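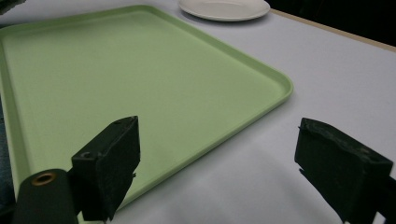 *Green tray and a small white plate.*

**From:** Antigoni Nikolaidis
**To:** Flovthorpe Listeners list
**Date:** 2023-08-29
**Subject:** Re: Fragkou show moved, and what was stolen from the van

Dear all,

Thank you to Petros for the first message. I quote the part I want to answer, and my comments come after each piece. I was at the venue that night, so I can correct two points and add something about the tickets.

> I heard from someone on the crew that Fragkou's van was broken into
> behind the Wullell on Saturday, during the sound check. They took
> both samplers and the laptop with the new album on it. The show in
> Flovthorpe is canceled and the album will be late by months.

The break-in is true. It happened behind the Wullell, on the side street where the bands unload, and the police came and wrote a report. But it was not during the sound check. Fragkou had already finished the sound check and was eating with the support act when the driver went out for a jacket and found the side window broken.

The second point is the laptop. It was not in the van. I know this because I saw it on the stage afterwards, and she played the whole set from it. The missing things are one sampler, a bag with cables and in-ear monitors, and 70 T-shirts which were in a box for the merchandise table. Her label, Tivus, put the same list in their statement on Monday morning. There is nothing in it about an album, and I would ask that we do not repeat this story on other forums. It already went to one rap news page with our list given as the source, and I did not enjoy reading that.

> So does anybody know about refunds? I bought 4 tickets for
> Flovthorpe and the seller does not answer the emails.

The Flovthorpe show is not canceled. It is moved to January. The reason in the statement is that the live set must be built again for a different sampler, and she does not want to play half of the songs from a backing track. I think this is fair, although I am sorry for the people who already paid for a train.

Your tickets stay valid for the new date. If you prefer the money back, you have 13 days from the statement to ask for it, and you must do it on the page where you bought them. Writing to the general email address does not help, I tried it also. There is a form under "My orders" and you need the order number, not the number printed on the ticket. I made this mistake the first time and the form only told me "unknown error". The booking fee is not returned. Maybe somebody who knows the rules better than me can say if this is correct.

> Also people are saying that it was somebody from the other crew,
> because of the thing with the diss track in the spring.

I would like to be careful here. I have read this too, with the names, and I have not seen one person who gives a source for it. A van with a window and boxes inside is broken into very often on that street — the drummer of the support act lost a bicycle there last winter. The police have not named anyone. Until they do, please leave the names out of messages to this list. We have a public archive, and what we write stays there.

About the concert itself, as some of you asked me privately: it started late, but it was a good one. She did not speak of the van until the fourth song, and then only one sentence, in Greek, that I will not translate here. The middle part was changed because of the missing sampler. Two songs were done with only voice and bass, and for me the slower version of the last single was better than the recorded one. I hope she keeps it. The sound near the bar was muddy, as always at the Wullell, so stand on the left if you go there.

One more practical thing. If somebody offers you a tour T-shirt with the gray print on the back, please look first at where it comes from. This print was made only for the autumn dates and it was never on sale before the theft. Tivus asks that people send them a link to the offer and do not buy it. Their contact form is at the bottom of the statement.

Petros, I hope you are not angry that I correct you in public. Your message was useful and without it I would not have known about the refunds at all. If you decide not to go in January, I would take two of your four tickets — write to me off the list, please.

Best regards,
Antigoni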